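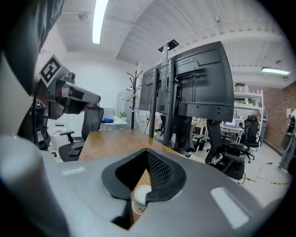 Home | Guides | Desks and seating | Screens | Spare parts | Contact

Section 4. Setting up a shared desk with two monitors

This section is for the person who prepares a Welus desk for two users. It begins when the desk top is already fixed to its legs and the screws are tight. If your desk top still moves when you push it from the side, please go back to Section 3.

You need a cross-head screwdriver, the small bag of screws marked B, a soft cloth and a tape measure. Two persons are needed for steps 4 to 7.

4.1 Placing the desk

1. Choose the position before you bring in the chairs. Leave 93 cm of free floor on each side where a person will sit.

2. Look where the wall sockets are. The power cable of the monitors is 200 cm long and it must reach the socket without being stretched.

3. Wipe the wooden surface with a dry cloth. Do not use water in this step, the edges need one night to settle after the assembly.

Note: A wooden top can show a lighter patch where an object stands for many weeks in strong sun. In July, or in any room with a big window, move the objects a little from time to time.

4.2 Mounting the monitors

4. Lay the larger monitor face down on the soft cloth. You will find four mounting holes on the back panel. Put the square plate over the holes and turn each screw by hand until it holds.

5. Tighten the screws in a cross order: upper left, lower right, upper right, lower left. Stop when you feel resistance.

CAUTION: Use only the screws from bag B. The screws from bag C look almost the same but they are longer and can damage the panel from inside.

6. One person lifts the monitor and holds it against the stand. The other person closes the bracket. Do not let go of the monitor before you hear the click.

7. Repeat steps 4 to 6 for the smaller monitor.

8. Set the height. The upper edge of the screen should be at the height of the eyes when the person sits straight. If two people of different height share the desk, set it for the taller one and tilt the screen for the other.

Note: The two screens may overlap a little when seen from behind. This is allowed, as long as the panels do not touch each other. Leave a gap of 2 cm between them.

4.3 Cables

9. Bring all the cables down on the same side of the desk. Fix them with the clips, one clip every 40 cm.

10. Keep the floor under the chairs free. A chair wheel which rolls over a cable many times will open the cover of the cable.

CAUTION: Disconnect the power before you move the stand, also for a small correction.

4.4 Chairs

11. Bring in the two chairs. For a chair with a high mesh back, adjust first the seat height, then the back, and the armrests at the end.

12. The armrests should pass under the desk top. If they hit the edge, lower them by one position. Do not lower the seat for this reason – the knees will come too high.

13. Sit down and put both feet on the floor. If the feet do not rest flat, order the Texier footrest from the list of spare parts.

Note: The mesh is cleaned with a vacuum cleaner and the soft brush. Do not pull on the mesh with the fingers to test it.

4.5 Keyboards, cups and other small things

14. Place the keyboard one hand from the front edge, so that the wrists can rest on the wood.

15. When you clean the desk top, you can put the keyboard for a moment on the seat of the chair. Put it back on the desk before anybody sits.

16. Drinks stay on the outer side of the desk, away from the cables. Paper cups are light and fall easily when they are nearly empty, so please throw them away after use and do not collect them behind the monitors.

CAUTION: If liquid goes into a keyboard, disconnect it, turn it upside down and let it dry for a full day. Do not use a hair dryer.

4.6 Last check

17. Push the desk gently from the front. The monitors may tremble for a moment but they must not turn.

18. Roll both chairs in and out. They should not meet the stand or any cable.

19. Write your name and the number of the desk on the yellow card and keep it with this guide. For the desks in the Billville office, give the card to Marietjie Fourie.

If a bracket does not close with a click, do not force it. Some brackets of the Alteck type have a small plastic protection inside, which must be taken out first. Questions about missing parts go to Seema Joshi; please tell her the letter which is printed on the bag.

Continue with Section 5, Adjusting the desk lamp.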